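Gesier演播技术有限公司
2025年度招聘：远程制作与多机位切换工程师

一、单位简介

Gesier演播技术有限公司（以下简称“本公司”）从事电视转播、会议直播及演播室系统集成业务，总部设于Pillberg，在Zeman设有外场制作部。本公司承接剧场演出、体育赛事、学术会议和公共机构活动的现场信号制作，并为合作单位提供演播室设计、设备安装及年度维护服务。因业务发展需要，现面向社会公开招聘技术人员，有关事项公告如下。

二、招聘岗位及人数

（一）远程制作工程师，2名，工作地点为Pillberg总部。
（二）现场切换导播，3名，工作地点为Zeman外场制作部，须随转播车出差。

两类岗位均为全职，签订固定期限劳动合同，试用期按国家有关规定执行。
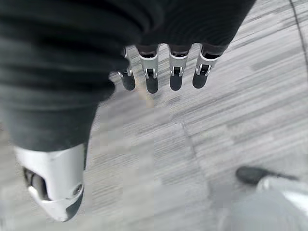 图1 灰色条纹地毯上方的机械手

三、岗位职责

远程制作工程师：
1. 负责远程制作中心的信号调度、同步、延时校正及音视频对位；
2. 编制每场制作的系统图、通路表和备份方案，并于播出前完成全链路测试；
3. 维护Plokard调度平台的用户权限、预设文件和运行日志；
4. 处理播出期间的链路中断、时码漂移、色彩不一致等故障，事后提交书面报告；
5. 配合项目部完成设备选型、招标技术文件编写和到货验收。

现场切换导播：
1. 依据节目脚本和分镜表完成多机位切换，统一调度摄像、音频、字幕和回放岗位；
2. 参加前期勘景，确定机位、线缆走向和供电需求；
3. 负责现场通话系统的分组设置，并在彩排时逐路核对；
4. 制作结束后整理素材、场记和设备交接单，按规定归档；
5. 服从外场制作部的班次安排，能够承担夜间及节假日转播任务。

四、应聘条件

（一）基本条件
1. 遵守法律法规，具有良好的职业操守和保密意识；
2. 大学专科及以上学历，广播电视工程、通信工程、数字媒体技术、影视摄影与制作等相关专业；
3. 身体条件能够适应岗位要求。

（二）远程制作工程师另须具备
1. 熟悉SDI与IP两种架构下的信号传输，了解SMPTE ST 2110标准；
2. 具有交换机配置和组播网络排障经验；
3. 能够阅读英文技术手册。

（三）现场切换导播另须具备
1. 独立担任导播的直播制作经历，应聘时须提供节目单或合作单位证明；
2. 熟练操作主流切换台，掌握键控、多画面和宏指令的设置；
3. 普通话标准，口令清晰，能够在长时段直播中保持稳定的工作状态。

持有机动车驾驶证者，或具有无线图传系统使用经验者，同等条件下优先录用。

五、待遇

录用人员的薪酬由基本工资、岗位津贴和项目绩效组成，具体数额根据面试定级结果确定。本公司依法缴纳社会保险和住房公积金，提供年度体检、带薪年休假及外场出差补助。外地录用人员可申请员工宿舍，宿舍床位按报到先后顺序安排。入职后须参加为期30个工作日的岗前培训，培训期间工资照发。

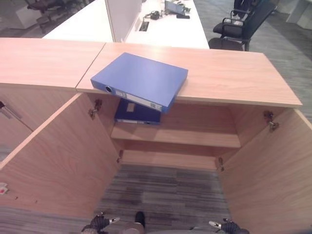
图2 浅色木纹柜与蓝色活页文件夹

六、报名办法

（一）报名截止日期为10月26日（星期六），逾期不予受理。
（二）应聘人员须提交下列材料：
1. 《应聘登记表》，须本人签名；
2. 学历证书、职业资格证书复印件；
3. 个人简历，注明所参与的制作项目、担任岗位及起止时间；
4. 应聘导播岗位者另附作品样片，片长不限，须标明本人承担切换的段落。

材料可寄送或直接递交至Pillberg总部人力资源部196室，信封上请注明应聘岗位名称。每人限报一个岗位。提交的材料恕不退还，请勿寄送证书原件。

七、考核程序

考核分为资格审查、笔试、实操和面试四个环节。资格审查合格者由人力资源部以书面或电话方式通知笔试时间和地点。

远程制作工程师的实操内容为链路搭建与故障排查，现场切换导播的实操内容为按给定分镜表完成一段访谈节目的切换。实操所用设备由本公司提供，应聘人员可自带耳机。参加实操时须携带身份证件，迟到超过30分钟者视为自动放弃。

面试由技术总监Sharada Palaniappan主持，外场制作部及人力资源部派员参加。笔试、实操和面试成绩按3:4:3的比例计入总成绩，由高到低确定拟录用人员。总成绩相同者，以实操成绩高者优先。

八、其他事项

（一）应聘人员应当对所提交材料的真实性负责。经查实有弄虚作假情形的，取消应聘资格；已经录用的，依法解除劳动合同。
（二）本次招聘不收取任何费用，不委托任何培训机构举办辅导班。
（三）8月已投递远程制作工程师岗位简历且未参加考核者，无须重复提交学历材料，仅需补交《应聘登记表》。
（四）应聘人员的个人信息仅用于本次招聘，未录用者的材料在招聘结束后统一销毁。
（五）本公告由人力资源部负责解释。

Gesier演播技术有限公司人力资源部

附件：
1. 应聘登记表
2. 岗位体检项目说明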